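De: Olanrewaju Obi
Para: lista de intercambio de chucherías
Asunto: Re: cajas de mayo, ¿cómo las armáis?
Fecha: 5 de marzo

El mensaje anterior decía:

> Hola a todos:
> Soy nueva en la lista y me he apuntado al intercambio de mayo. Tengo
> dos dudas tontas. La primera, si los paquetes van tumbados o de pie,
> porque en la ronda pasada a mi hermana le llegó todo hecho polvo (unas
> galletas que ya eran harina). La segunda, si hay que llenar la caja
> entera o se puede mandar medio vacía con papel. Y ya que estoy: ¿los
> caramelos de menta cuentan como dulce o como otra cosa?
> Gracias y perdón por el rollo,
> Vevau

¡Hola, Vevau, y bienvenida! De rollo nada, que aquí hemos tenido hilos de 33 mensajes discutiendo si el regaliz salado es comestible (lo es, y no pienso volver a entrar en eso).

Yo los pongo siempre de pie, como si fueran libros en una estantería. Las bolsas que traen el agujerito para colgar vienen muy bien para esto, porque te queda el borde de arriba a mano y las sacas y las metes veinte veces sin deshacer el resto. Y créeme que las vas a sacar y meter veinte veces. Tumbadas acaban unas encima de otras y la de abajo siempre es la que tenía patatas o algo que cruje.

Ayer empecé con la mía, que va para Henine, y todavía la tengo a medias:

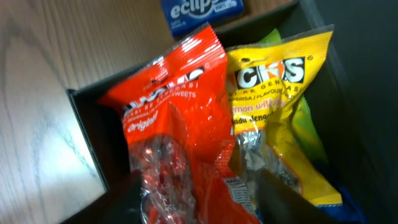 La caja negra, con tres paquetes de momento. Las mentas Eclipse siguen fuera.

El rojo son caramelos, la versión «Original», y tiene una ventanita transparente por la que se ven envueltos uno por uno. A mí los envueltos me gustan mucho para mandar, porque si hace calor por el camino no se te convierte la bolsa en un ladrillo. El amarillo lo he puesto al lado para que haga de cuña, y así apretaditos no bailan.

Lo de llenarla entera: no hace falta, pero que no quede hueco. Si te sobra sitio, papel arrugado por los lados y también por arriba, que de arriba se olvida todo el mundo. Haz la prueba de siempre: cierras, la mueves un poco junto a la oreja y si oyes algo, más papel. Una vez mandé una a Allville sin hacerla y me llegó una foto de una tableta de chocolate en 11 trozos. La persona fue muy amable, pero la foto me la mandó.

Sobre las mentas... pues mira, en las normas no pone nada. Yo las cuento como extra. Una lata pequeña es lo último que meto, en la esquina que quede libre, y si no cabe me la como yo — ya veis qué sacrificio. Lo que sí te diría es que no la pongas suelta encima de las bolsas, que es dura y con un golpe te machaca lo de debajo. Envuelta en una servilleta y pegada a la pared de la caja va estupendamente.

Ah, y el peso. Mi balanza de cocina marca 281 gramos con lo que llevo dentro, caja incluida, así que todavía me queda margen para un par de cosas. Estoy dudando entre unos anacardos con miel y otra bolsa ácida. Henine, si lees esto, ¿tienes manía a los frutos secos? En tu ficha pusiste «de todo menos coco» y no sé si creérmelo.

Otra cosa que se me olvidaba: mete una nota con lo que va dentro, a mano está bien. En la mía pongo el nombre de cada cosa y si pica o no pica, y dejo los paquetes cerrados con su etiqueta, que hay gente con alergias y necesita leer los ingredientes. Si la etiqueta viene en otro idioma, tradúcele lo importante en la nota.

Santoro preguntaba el otro día si alguien tenía cajas de sobra. A mí me quedan dos negras iguales que esta, ya montadas. Quien las quiera que me escriba por privado y vemos cómo os las paso.

Un abrazo,
Olanrewaju

P. D.: Vevau, dile a tu hermana que las galletas hechas harina, con mantequilla, valen para la base de una tarta de queso. Lo digo por experiencia.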